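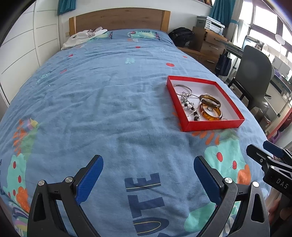 Red box, bangle at upper left, chain lying over the black and white beads.

Workshop notebook, August
Bench 2, wheel rebuild and hub service

Renlow touring bike, rear wheel. Rim is 14 years old by the customer's reckoning and the brake track is concave enough to catch a fingernail on both sides. Not worth truing. Agreed with Thijs to keep the hub and replace everything outside of it.

Hub: cup and cone, 36 hole, steel axle. Stripped at 9:20. Grease was grey on the drive side and close to absent on the other. Cones: drive side has a pitted band on about a third of its circumference, non-drive side is polished but smooth. Cups are fine under the loupe. Replaced both cones anyway, plus all balls, quarter inch, nine per side. Old axle rolled on the glass plate, no visible bend. Kept.

Freehub body flushed twice. Pawls engage cleanly but the seal lip has hardened. No replacement in the drawer. Marloes Michiels is adding it to the Gema order with the cable ends and the 9-speed links.

Rim: Clerisov double wall, eyeleted, 700C. Measured ERD with two cut spokes and nipples at four positions. Three readings agreed and the fourth was half a millimetre over, so I took it again and it came back in line with the rest. Average 600. The sticker on the rim gives a smaller figure, which I suspect is taken to the nipple seat and not to the spoke end. I have pencilled our number on the shelf label. Please use ours with our spoke calculator, as the calculator expects spoke end.

Spokes: double butted, three cross both sides. Calculated lengths came out between stock sizes on the non-drive side. Rounded down, because the last two wheels on this rim finished with thread showing through the nipple slot. Brass nipples. Threads dipped in linseed oil, rim eyelets given a drop each from the needle bottle.

Lacing went without trouble. Label lined up with valve hole on second attempt (first attempt I started one hole over and had to back out the key spoke and its neighbours – coffee had not arrived yet).

Tensioning notes:
First round to last thread just covered. Second round half turn. Then quarter turns with dish checked after each round. Stress relieved by squeezing parallel pairs, then again after the final round. Lateral settled quickly. Radial had a high spot opposite the joint that took most of the time. It is down to where I can't see it against the gauge but can still hear it faintly. Leaving it. Chasing it further would cost evenness in tension for no gain under a 40 mm tyre.

Drive side deflection readings are all within one mark of each other except for two spokes at the joint, which sit one and a half marks low. Non-drive side more scattered, as usual with this much dish. Dish correct to the thickness of a sheet of paper.

The tension meter is due for a check. It read slightly high on the calibration spoke this morning compared with the figure written inside the lid. Thijs Dijkstra got the same result, so it isn't my hand. I've worked from relative readings on this wheel and set the average by comparison with the reference wheel on the hook. Don't trust absolute numbers from that meter until the spring has been looked at.

Weights for the file, kitchen scale, so take the last digit lightly: bare rim 585 g. Didn't weigh the hub on its own.

Bearing adjustment: left a trace of play off the bike, gone once the skewer is closed. Checked in the frame at 2:15, no knock at the rim, spins down smoothly and rocks to a stop at the valve.

Other items on the same bike:
Rear brake pads toed in and moved down 1 mm to suit the new track. Front pads have grit embedded, picked clean and filed flat. Cassette measured with the gauge, second and third sprockets marginal, chain past replacement. Customer wants to run both to the end of the season, noted on the ticket. Rear derailleur hanger was bent inward, straightened cold, indexing now fine in all gears. Front wheel not touched.

Dropout faces on this frame have paint built up under the skewer nut. Scraped back to metal on the left. Right was already bare.

Also today: the De Haan truing stand has developed side play in the left upright. Nipped up the pivot bolt and it improved, but the bushing is worn oval. Recentred against the dishing tool before use. Whoever takes the stand next should do the same and flip the wheel to confirm. Bushing size is written on the tape on the base.

To do:
Seal for the freehub, when the Gema box comes in.
Recheck tension after the customer's first few rides, no charge.
Spring for the meter.
Restock quarter inch balls, the tin is down to one wheel's worth.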